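About Clivgate

Clivgate is a small craft school in Jerkham for people who like making things out of whatever is in the utility closet. Trash bags, duct tape, cardboard, string, old buckets – if it costs next to nothing and you already own it, we probably teach a class with it!

We opened in July, in one carpeted room with a box of tape and a borrowed table, and the first class had two people in it. They made an apron and a very lumpy kite. We still teach both (the kite has improved a lot), and we now run 29 short classes through the year, from Tape Basics up to Big Soft Shapes.

Our favorite starting material is the plain black garbage bag. It folds flat, it takes tape well, and once you pull it smooth over something stiff it has a lovely deep color. Beginners start with a flat shape to hang on the wall. You cut the shape, fold the plastic over, gather what's left into a neck and wrap that neck with silver-gray tape. A small adhesive hook holds it up, and a wastebasket goes underneath.

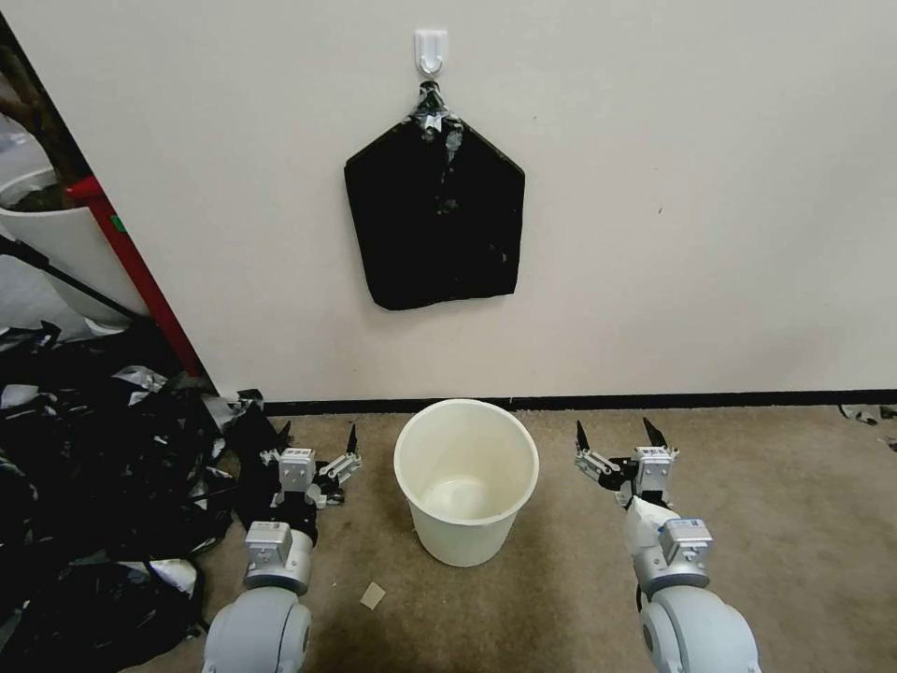
One parent wrote to us that the whole family had gone through 50 bags over a school break and that the hallway was now a gallery, with a dragon at the far end. Letters like that go straight up on our board.

After flat shapes come round ones, and this is where people get really absorbed. Plastic doesn't want to go around a curve. It bunches, it makes little ears, and the tape crumples if you try to lay a long strip in one go. We teach short strips, pressed from the middle outward, and we teach patience with the ugly stage – every wrapped piece has one. Leave the ears alone until the body is covered, then tape them down or let them stick out. Plenty of our regulars like them sticking out. 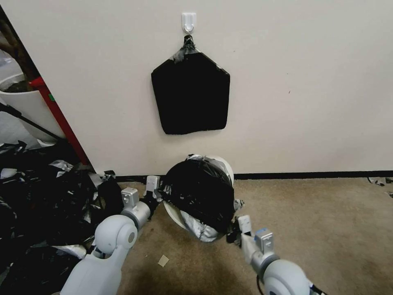

Page 2

The Sorensen Room

All our classes meet in the Sorensen Room, which has plain walls, a short carpet and good light. Bring scissors you like. Tape, bags and hooks are on the shelf, and scraps go in the wastebasket unless somebody claims them first, as somebody usually does.

Our longer course is called Imar. It covers lining, stuffing and joining, and everyone who takes it finishes one large piece to carry home, so please think about your car before you plan a whale.

No experience is needed for anything we do, and children are welcome with an adult. To ask about a class, write to Clivgate, Box 2364, Jerkham.

Page updated 28 May 2026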